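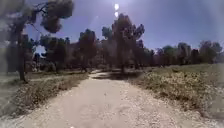 How wide should an unpaved forest path be if walkers and service vehicles share it? On the routes we surveyed, a running width of 30 decimeters was enough where the verge was firm and level with the gravel.

3.2 Surface and edges

The Detano section is 900 meters long and is built of compacted earth with a thin cover of gravel. Figure 1 shows a stretch of path leading toward trees, with loose grit on the surface and faint shallow ruts. The edges are soft, and the line between gravel and dry grass is irregular. We therefore measured width between the outermost points of continuous gravel, as was done earlier on the Skornis section.

Figure 1. Unpaved path with dry grass verge and pines.

Rut depth was read with a straightedge at 687 points across both sections. Readings under 2 centimeters were classed as minor and left out of the repair estimate. Points under tree cover were logged separately, as shaded ground dries more slowly after rain and may wear in a different way. Verge plants were recorded only where they grew into the gravel. Slope away from the path was noted on each side, and the results are given in Section 3.3.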